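4.2 Open-Day Demonstration

The public demonstration took place at the Gandholm site on Apr 7, 2023, as part of the department's open day. Visitors came through in groups and stayed as long as they liked. Over the day 240 people signed in at the door, and 94 of them agreed to fill out the short form described in Section 3.4. The rest watched without taking part, and we have no data from them beyond the sign-in sheet.

The demonstration used the Flomeo simulator with the Stodon walking controller, in the same version as the lab trials. We made one change for the open day. In the lab, the operator types a goal position into a terminal. For visitors, we put a floor plan of the simulated home on a touch screen, and a tap on the plan set the goal. The planner then searched for a path around the furniture and passed it to the controller. If a tap landed on a piece of furniture, the goal was moved to the nearest open spot on the floor.

We used a single home layout, Manurung, for the whole day. It is an open-plan kitchen and living room with a long island set at an angle, so that many paths between the two halves of the room need at least one turn. The furniture was left crowded on purpose. A lounge chair and a bar stool stand close together, with a carved loveseat behind them, and the planner treats the group as one obstacle. Rugs are treated as flat floor.

Each visitor who filled out the form was first shown one run chosen by the staff and then set one goal. Afterward they were asked whether the robot had gone where they expected and whether the route made sense to them. Of the 94 visitors, 37 said that they had expected a different route from the one the robot took. The most common comment was that the robot left too much room when passing the island. This matches the clearance setting, which we had raised before the open day and did not lower again until June.

Several visitors picked goals in the kitchen, in the space between the island and the ovens. Others chose the open floor near the sofa. Figure 6 shows the robot in both areas. The view is close to the one shown on the large monitor, which was placed so that people waiting in line could follow the runs. Waiting visitors may have learned from the runs before theirs, and we did not control for this.
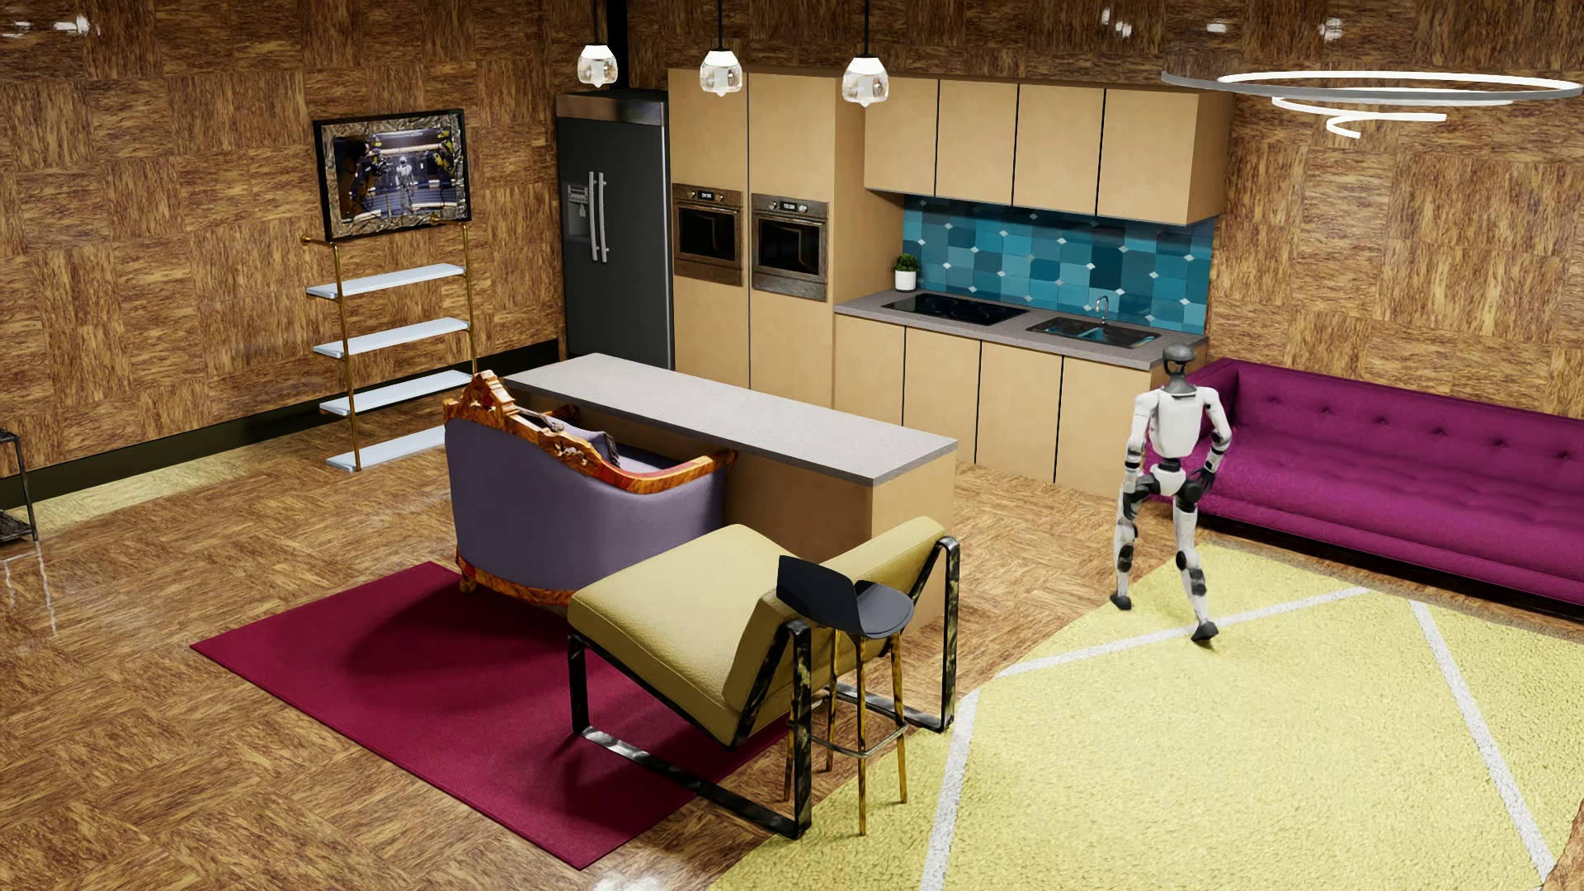
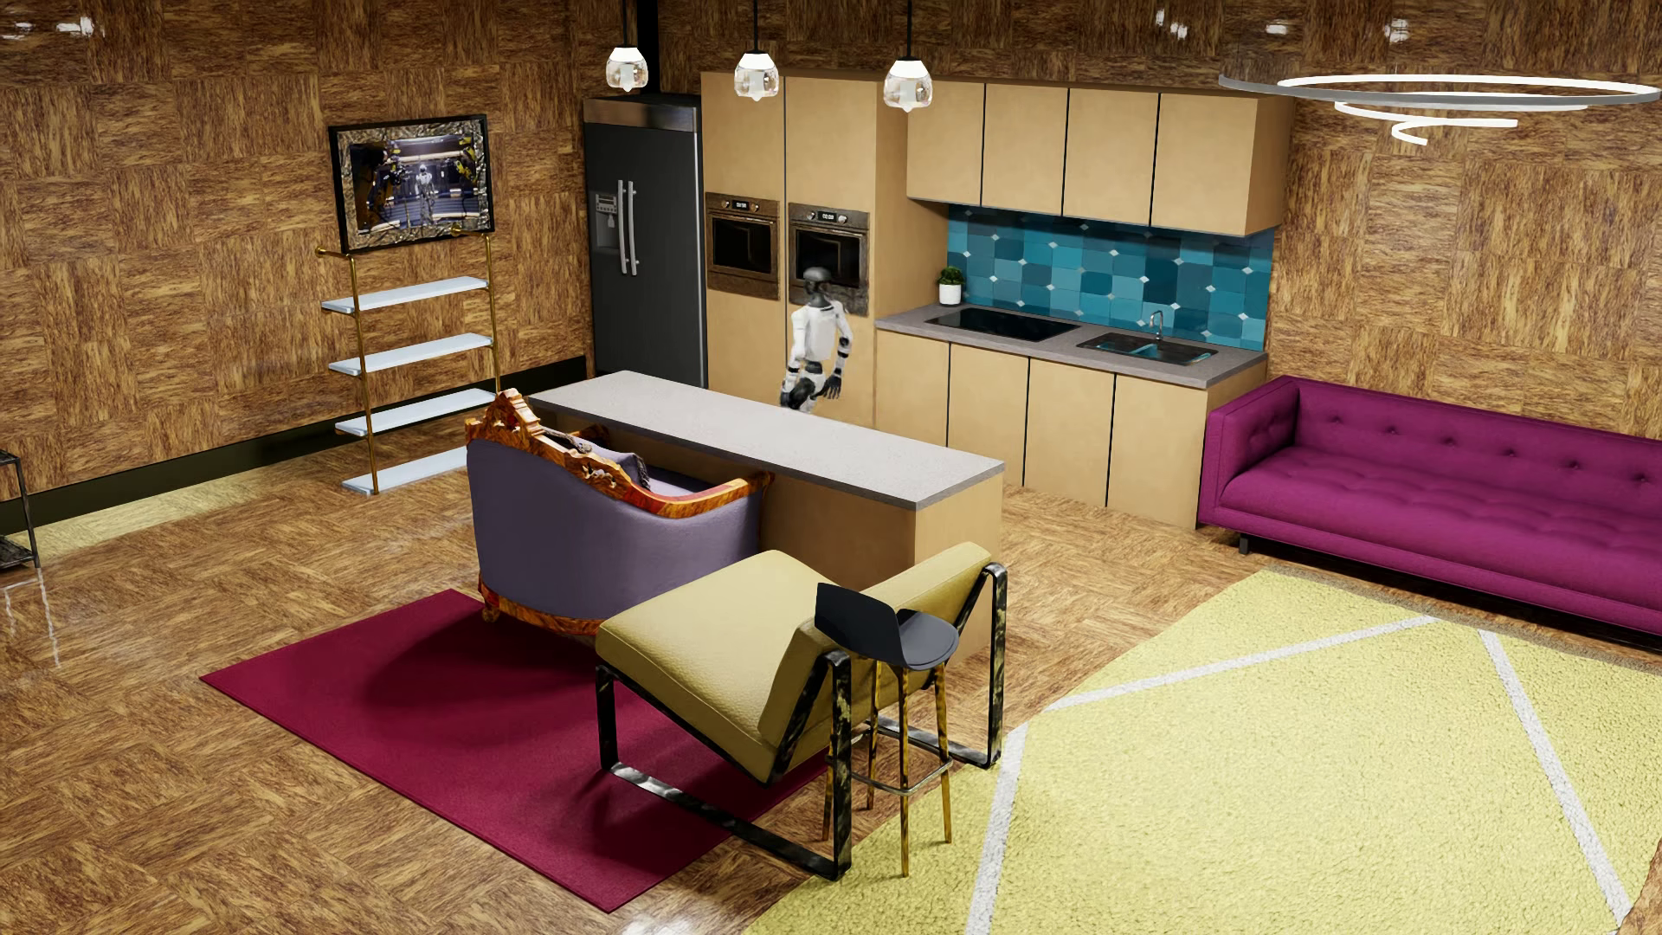

Figure 6. The simulated humanoid robot in the Manurung layout. First image: on the rug near the sofa. Second image: behind the kitchen island, in front of the wall ovens.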